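So I went and fell down the celebrity wedding rabbit hole again

I was supposed to be doing my taxes. Instead I spent most of an evening reading every single thing I could find on the Maxine Baxter and Lachlan Forsyth wedding, and then I made tea and read it all a second time. No regrets!

If you missed it (how?), Maxine was the dance judge on Ramville for three seasons, and Lachlan is the guy who sang the theme song and then kind of disappeared to make records in a barn. They were on and off for years. Mostly off, if you believed the magazines. She dated Rory Aitken for a while, there was that awkward airport thing, and I really thought that was it. Then in April they turned up married, with 35 guests and a lunch on somebody's lawn.

Thirty-five! I had more people than that at my high school graduation party, and half of them I didn't like.

The dress is what everybody wants to talk about, so fine, let's talk about it. It was by Pasichnyk, it had long sleeves, and it was a sort of buttery cream color that I would look sick in and she looked amazing in. My sister thinks it was too plain. My sister got married in a tiara, so I'm taking that with a pinch of salt. I loved the buttons down the back and I loved that she wore flat shoes, and I loved even more that she changed into a green pantsuit for the dancing. The post with the pantsuit had 1,867 comments when I looked, and I'm a little embarrassed at how many of those I got through.

Lachlan wore brown. I don't have much to say about that.

Now the guest list, which is where it gets good. Pilar Cabral was there, so I guess the feud is over, or maybe there never was a feud and we all made it up because they didn't hug at one awards show. Miłosz Kołodziej did the music (just him and a piano, no band) and apparently played for close to two hours without a break. No Rory, which, okay, fair. I wouldn't invite my ex either, even if he did send a nice message afterward and even if he does have very good hair.

They went to Hellamel for the honeymoon, ten days, and posted one photo the entire time. It was of a sandwich. I have never related to a famous person so much in my life.

A few of you emailed asking if I think it'll last, and I don't know, I'm a woman with a laptop and a pile of receipts. But they both seem calmer than they used to. She did an interview with Tranari before the wedding and talked for ages about learning to be bored with somebody, and I thought that was kind of sweet — my husband read it over my shoulder and said "we're great at that."

Anyway, the big party for everyone who didn't make the lawn is supposed to happen later in the summer, and you know I'll be back here going over every outfit. Somebody please remind me about the taxes.

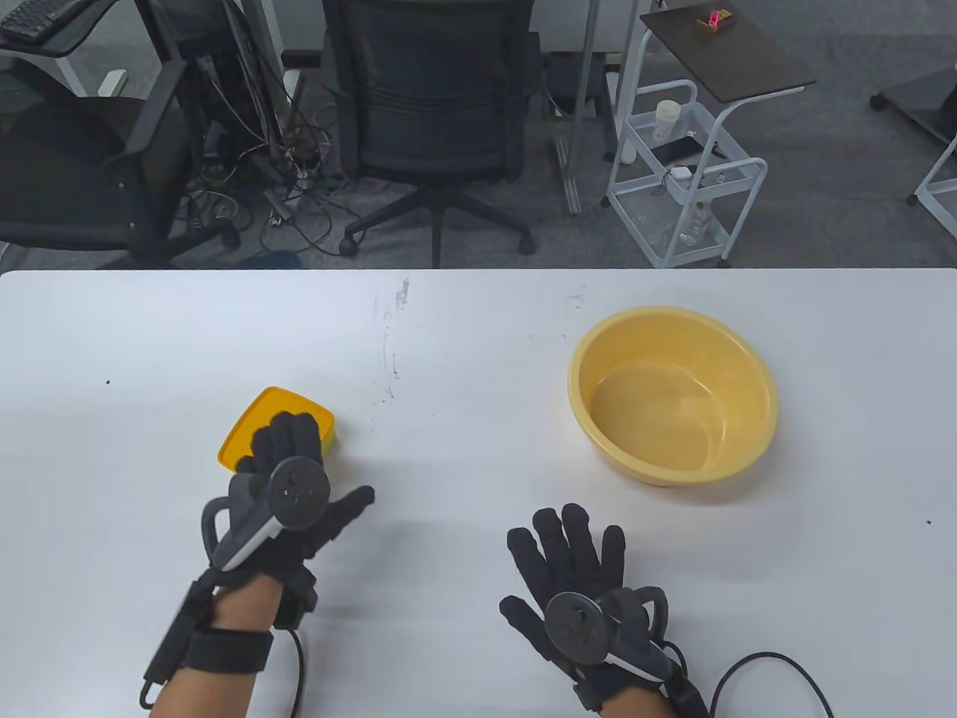 Did Maxine wear the same dress for the whole wedding?

She wore the cream Pasichnyk dress first and changed into a green pantsuit when the dancing started.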